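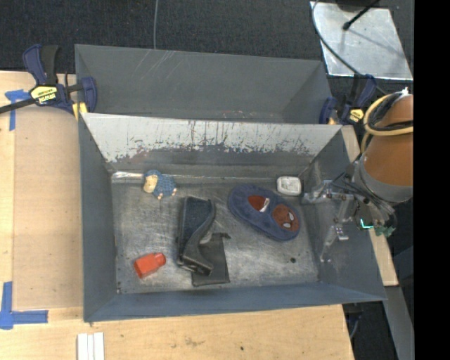 Forums > House and Home > Clearing Out > Toy storage when the kids are gone

Search this board Advanced Go

Started by mapleknot, 13th August

mapleknot wrote:
Our youngest moved out and we have 5 tubs of toys in the attic. My husband wants them gone by November. I want to keep the good ones for grandkids, if there are any. How do you decide? I priced a storage unit at Skirkus and it came to 1040 dollars for the year, so that's out.

dunlin_44 wrote:
Don't pay for storage. One tub per kid and the rest goes. We did it in a weekend.

pantryshelf wrote:
I'd go slower than that. I gave away a whole wooden farm set from Skultby and regretted it. They don't make that one anymore and used sets sell for 200.

dunlin_44 wrote:
Asking 200 and getting 200 are different things. I listed two sets last year and ended up donating both.

oldgarage wrote:
Check for anything battery powered before you put it back in the attic. Half of ours had leaked. Also, plush toys don't do well up there. Summer heat and mice. Hard plastic is fine.

mapleknot wrote:
Most of it is plush. We have a lot of stuffed animals and one big Chien dog that takes up half a tub.

pantryshelf wrote:
Wash them, dry them all the way, and put them in a closet inside the house. Vacuum bags flattened ours for good, so I wouldn't use those.

dunlin_44 wrote:
Never had a problem with vacuum bags. Ours came back after a day on the bed.

oldgarage wrote:
Depends on the filling. The bean type is okay, the foam type isn't.

mapleknot wrote:
I bought two Erkix tubs with the clip lids to try. Will ask the kids to pick what they want first and go from there.

pantryshelf wrote:
Give them a deadline. Mine said they'd come by and it took two years.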